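Right arm wrist cable keeps pulling – how are you all routing yours?

Benchtop & Mobile Arms > Setup and Maintenance

trimness_tech
Ok so hurried post, on my lunch. We have one tabletop cell, single arm, five finger hand, pick and place on mixed household stuff. Every couple weeks the hand drops off the bus. Always when the wrist is rolled most of the way over. Power cycle, comes back, fine for a day, drops again.

Reseated the connector both ends. Swapped the cable once already. New one did the same thing after 72 hours of run time. Before I order another one from Rodiletti (not cheap!!) want to know if this is a routing problem. Cable is held to the forearm with zip ties, then a strap further down. Fault log just says comm timeout, joint side, no other detail.

gantry_pete
Routing. Almost certainly. Dead for a day then fine then dead is a conductor broken inside the jacket, it opens up when you bend it and closes when you relax it. Where's your first tie relative to the wrist?

trimness_tech
Right behind the last joint, maybe a thumb width. Pulled tight so it wouldnt flop.

gantry_pete
There you go. Cable can't move so all the bend lands in one spot, every cycle. Move the first tie back down the forearm and leave a loop. A real loop, not a hint of one.

oddfellow9
Disagree a bit. Loops catch. We had a loop on ours and it hooked the handle of a bin on the way out of a pick and yanked the connector half off the board. I'd take a snug cable with a proper strain relief boot over a big floppy loop any day.

gantry_pete
What were you picking out of? Deep bins?

oddfellow9
Deep totes yeah. Arm goes in up to the elbow basically.

gantry_pete
Different animal then. Tabletop cell the forearm never goes below the rim of anything. Loop on the outside of the arm, away from the thumb side, it wont touch a thing.

oddfellow9
Until somebody changes the objects on the table. Which they always do.

mlw_cells
Can you both be right. Loop size should be whatever the wrist needs at full roll plus a little, no more. How to set it – jog wrist to one limit, hold cable by hand, see how much it takes. Jog to other limit, same. Tie it at whichever needs more. E-stop in between when your hands are on it please. I have seen people do this with the thing live and it makes me ill.

trimness_tech
ok doing that this afternoon. Never checked both limits tbh, just tied it at home position and went.

mlw_cells
Everybody's first install lol. Home position is the worst place to tie from, the cable looks perfect there.

Evaristo Dal Bello
Coming in from the service side, I look after one of these at our Cáceres site and have redone the wrist twice. Couple things not mentioned.

Zip ties straight on the jacket are bad. They bite. Put a wrap of cloth tape or a bit of soft sleeve under every tie. And stop when the tie just holds, if the jacket dimples its too tight. Hook and loop is better near the joint but people hate how it looks.

Second, check the screws on the wrist ring while you are in there. A loose ring lets the hand rock a tiny amount and the connector takes it. Looks exactly like a bad cable. I replaced a perfectly good cable over this.

Third, write down the date and run hours when you change anything. Our log starts 13 Apr 2024 and everything before that is guesswork.

oddfellow9
^ the ring thing. Yes. Thats a good one. What do you torque to?

Evaristo Dal Bello
Whatever is in the manual for your hand. Not going to post a number, the screws changed between versions and somebody will strip one and blame me.

zaltance_user
We're on the Zaltance controller and it logs dropped packets per joint, if yours does too look at it before you take anything apart. Ours had 3,102 drops on the wrist in one shift and basically zero elsewhere. Then you know its the cable and not your software.

trimness_tech
Didn't know that page existed. Looking now.

trimness_tech
920 on the wrist roll since this morning. Everything else is clean. So yeah.

gantry_pete
Told you

trimness_tech
lol fine. Update, stopped the cell, killed power, cut the old ties off. Jacket has a flat spot right where the first tie was, you can feel it with a fingernail. Wrist ring was ok, snugged one screw maybe an eighth of a turn.

New first tie is further back, sleeve under it. Left the green cable with slack on the outside of the arm. Strap harness stays where it was lower down, cant see a reason to move it. Put the usual junk back out to test with, basket, grapes, the little tripod, the steel scoop.

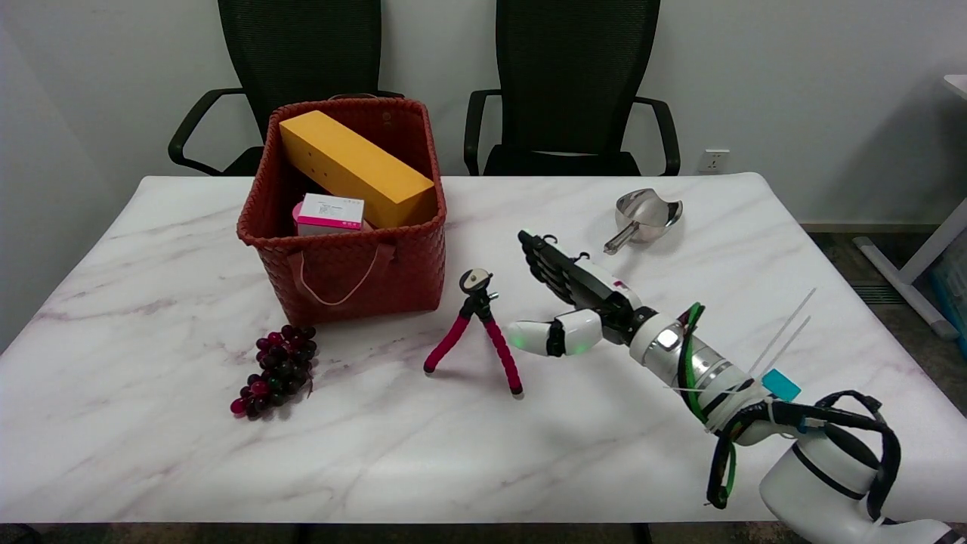
Ran the wrist limit to limit by jogging at low speed first and watched the slack the whole way. Didn't go tight at either end. Then the normal routine at half speed. Drop counter stayed on 2 for the whole run and I think both of those were from plugging it back in.

I know the cable has the flat spot still, spare is on order, this is just to prove the routing.

oddfellow9
Trim your tie tails. Long ones sticking up off the forearm, they catch on stuff and scratch people. Flush cutters, not snips.

trimness_tech
Yeah was leaving them until I'm happy with the position. Easier to find which ones are temporary.

gantry_pete
I do that too. Then forget for six months.

oddfellow9
Ok but you will. Also still not sold on the slack with a basket handle in reach. Rope handles are exactly what got us.

mlw_cells
Handle side is worth thinking about. If the arm comes in from the right just keep baskets turned so the handle faces away from the approach. Or set a keep-out height for the forearm, costs you nothing if your picks are all low on the table.

trimness_tech
Setting the keep-out, good idea. Don't trust people to turn the basket.

Evaristo Dal Bello
One more, when the new cable arrives do the limit check again from scratch. Dont just copy the old tie positions. New jacket is stiffer and wants a bigger bend. Check it after a week as well, they relax.

trimness_tech
Will do. Might be May before it ships, Rodiletti says backorder. Running half speed till then.

zaltance_user
Zero the drop counter before you swap or you wont be able to compare. I forgot and had to wait another whole shift to know anything.

trimness_tech
Good call. Zeroing it tonight.

newtocells
Sorry to jump on. Same symptom but mine drops on finger close, wrist isnt moving at all. Same fix?

gantry_pete
No. Start your own thread, post the fault log and what supply you're running. Sounds like voltage sag to me.

oddfellow9
Or a finger motor on its way out. But yeah, new thread.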